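Do you really need a cable duct? A sceptic tidies his wiring

I have resisted cable trunking for most of my adult life. My view was that it's a length of plastic drain with a lid, sold at a silly mark-up to people who don't like looking at their own wires. Wires don't mind being looked at. The bench at my last place had a great hank of them hanging off the back like ivy and everything on it worked, mostly, if you knew which bit to hold.

Then in April I lost a whole evening to one loose blue strand. I won't go through it again here, those who had to hear about it at the time know who they are. Vitalii Symonenko, who had the misfortune to be helping, said nothing for a good while and then sent me a link to slotted duct. I said I'd try it on one loom and write up what I thought, and I went into it fully expecting to be rude.

First, the buying. There's a brand called Stotance that all the forum people like and a cheaper one called Bolik, and as far as I can tell from the listings they're the same shape, the same colour and the same promise that the lid "snaps securely". I've been promised that by a lot of lids. The Stotance page had a customer review saying it had changed his life, and I did wonder what sort of life that was. I went for Bolik. It came bent round in its packet like a banana and had to be left under a plank overnight.

If you haven't met the stuff, the base is a channel with slots down the side so you can bring a wire out wherever you want it, and the lid is a plain strip that clips over. That's the entire invention. You cut both to length, and this is where the smugness of the instructions starts to grate. "Cut with a fine saw." I did, and the slotted part chattered and snagged on every tooth. Side cutters were quicker if I went down through a slot, then tidied the end with a file. The lid I scored and snapped. One of my snaps wandered and I've kept that piece for somewhere dark.

I wore gloves for the cutting, after a fashion. They're a black pair I bought for shifting paving and they're useless for anything smaller than a brick, so they were off again as soon as the sawing was over. I'm told thin ones exist. I'm also told they last a fortnight.

Next, the loom. I'd always thought of making a loom as something done in factories by people with pegboards, and it's more or less that with worse light. You lay the wires out, get them all into the connector in the right order, and then work back towards the loose ends. The advice on a site called Zikidgate is to tie every 60 mm. I measured the first few and then gave up measuring, and I defy anyone to tell where. What did matter was starting from the connector end. I'd begun from the other end once before and found I'd used up all my slack by the time I arrived, with the yellow a finger's width too short and everything else bunched up to match it.

Colours. I keep reading that you should stick to a scheme, and I agree, and I'd agree more if the shops ever had all of them in. My scheme is red for power and after that whatever's left. 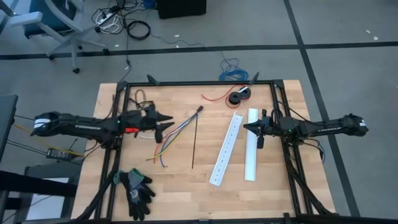

The thing I got wrong was the order of work. I had assumed you fix the duct down, then lay the wires in, then put the lid on, since that's how every cheerful video does it. With a loom that's already tied, it's miserable. The ties won't go through the slots, so any wire you want to bring out halfway has to be untied first, and by the third one I had more snipped ties on the floor than on the loom. Lay the whole lot next to the duct before you tie anything. Mark where each wire leaves. Tie only between those points, or don't tie at all in the ducted part, which makes you ask what the ties were for. I asked Vitalii and he changed the subject.

As for wire off the spool, I'd been buying little Cocco packs of short lengths and they're a swindle. A spool feels extravagant and then you never have to join two short bits in the middle of a run again. It does spring off and wander across the bench the second you let go of the end. A bit of tape over the loose end helps, when I remember.

So, am I converted? Partly. The duct is fine for a long straight run that you won't touch for a year. For anything you're still fiddling with I think it's a nuisance, and the lid will spend its life leaning against the wall. I've got 4 more lengths to use up and I'll probably do the run under the shelf next, if the lid doesn't go missing first.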